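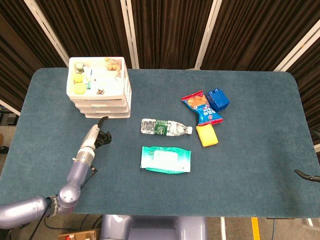 Poste Jinov, table feutrée – état au contrôle de décembre

**Points vérifiés**

- [x] Feutre, angles arrondis : conforme.
- [x] Rideaux plissés tendus entre les poteaux : conforme. Hauteur sous tringle 180 cm, relevée au mètre.
- [ ] Bouteille d'eau couchée : à stocker debout, bouchon serré.
- [ ] Sachet de snack : denrée interdite sur le plan de travail, à retirer.
- [x] Lingettes et éponge jaune : admises.
- [ ] Organiseur à tiroirs, bac supérieur : petites pièces mélangées, tri à refaire.

**Commentaire** – Plan à 72 cm du sol, réglage Orkinar maintenu. Reprise des écarts sous 2 jours.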